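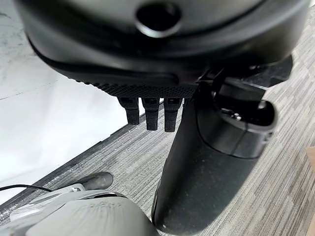

**March, trade desk notebook, started a little after 9 in the morning**

Picking up where I left off with the Murgate and Gerkumum figures. I had meant to write this up yesterday evening, but Banafsheh came by with the new questions from the delegation office and we got talking (as we do), so please forgive me if some of it is out of order.

For whoever reads this after me: the visiting delegation from Gerkumum wants to talk about widening the trade agreement, and our side has promised them a short background note that both parties can live with. Our part of it is the goods table. Kelechi has the investment chapter and I am very glad it's him and not me, having seen the state of the source files!

### The two sets of books

The Murgate export figures and the Gerkumum import figures still don't match, and I have made my peace with the idea that they never will completely. Murgate records goods at the value they have when they leave the dock. Gerkumum adds freight and insurance, so its number ought to come out a bit higher, and for most of the categories it does. For 19 of them I could explain the whole difference with the freight adjustment Justinas worked out last year, which was a lovely thing to see after so many long afternoons with it.

Then there are the stubborn ones. Six categories go the wrong way, with Gerkumum reporting less coming in than Murgate says it sent out. Dried fruit is the worst. I spent most of the morning on dried fruit and I don't want to hear another word about apricots until summer.

Špela's thought, and I think she's right, is that a good share of it goes through a bonded warehouse and gets sold onward without ever clearing customs in Gerkumum. Murgate writes down the first destination on the paperwork and leaves it there. If that's what is going on, we should see the missing value turn up as imports in a neighboring country with Murgate listed as the origin. She has written to a former colleague for the re-export tables. Until they come, I've put the six in their own tab, marked in yellow, and please don't merge them back in. 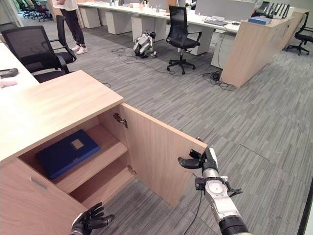

The other possibility I wanted to write down before I forget it is timing. Anything shipped in the last week of December is counted in one year at one end and in the next year at the other. I tried shifting the monthly series by one month and the fit got better for machinery and textiles and noticeably worse for fruit, so it isn't the answer for fruit, but I'd like to keep the shift for the other two. Niilo objects to treating categories differently and says it looks like we're choosing whatever flatters us. He has a point. I've left both versions in the workbook, "shifted" and "plain," and we'll let the group decide.

### Rahimi and Ledetti

A long call with the people at Rahimi, who ship ceramic tile from Murgate and have been kind enough to go through their own records with us. What they mostly wanted to talk about was certificates of origin. Their tile is fired in Murgate, but the glaze comes from somewhere else, and under the present rules they have to prove the local share of the value every single time a container goes out. They'd be happy with a yearly declaration. I said I'd pass that along, and I have, and it's also in the comments file under "origin."

Ledetti are on the other side of things. They bring in small pumps from Gerkumum and pay the full duty even though a lower rate has been available for as long as I've been at this desk. I asked why, fully expecting some complicated legal reason, and the lady in their accounts office told me very cheerfully that the lower rate saves them less than the paperwork costs. I thought about that all through lunch. It fits what Kelechi has been hearing from smaller importers too, and it makes me think we should have a line in the note on how much of the trade that could use the lower rate really does use it. We have the customs codes for it. It's a day's work, maybe a day and a half with checking.
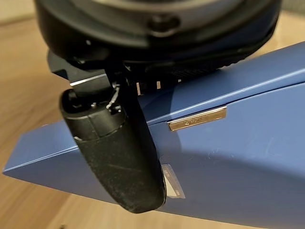
Does a low use of the lower rate mean the agreement isn't working?

It depends on the size of the saving. Where the ordinary duty is already small, plenty of firms will skip the forms and pay it, and the agreement may be doing perfectly well for the goods with higher duties. So the use rate needs to be shown by duty band, with the value of trade next to it. One overall percentage would mislead everybody, including us.

I've put Justinas down for the banding if he's willing. He did something similar for the services note and has the script somewhere.

### Afternoon

Sat with Banafsheh over the wording. The delegation office would like us to say that trade has "grown strongly," and I would like us to say what it grew by and in which years, and we went back and forth in a friendly way over two pots of tea. What we settled on is a plain sentence with the plain series number and a footnote on the mismatch. She's also asked that the note use the same order of countries throughout, which I had not been doing at all. Gerkumum first in the odd sections, Murgate first in the even ones, and the annex alphabetical.
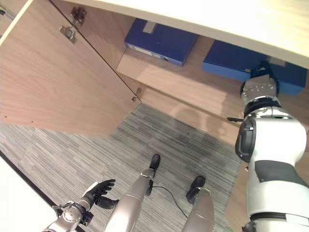

She also caught that my currency conversion used the year-end rate where everything else in the folder uses the yearly average. That one is entirely my fault. It moves the totals down a little for the last two years and leaves the shares alone. I've rerun the main table and saved it with "avg" in the name — the older file is in the archive folder if anyone needs to compare. Kelechi, your investment totals were pulled from my old sheet, so you'll want to refresh them, and I'm sorry about that.

Still open:

- re-export tables (Špela waiting on a reply)
- shifted or plain series, to be decided together
- duty bands, Justinas, if he has time
- Niilo to read the freight section with his most skeptical hat on
- ask Rahimi if we may quote them by name or only as "a tile exporter"
- the draft is at 27 pages and the office asked for a short note, so the annex will probably have to travel separately

Went home at 6. Workbook is closed and checked in, so anyone can open it in the morning.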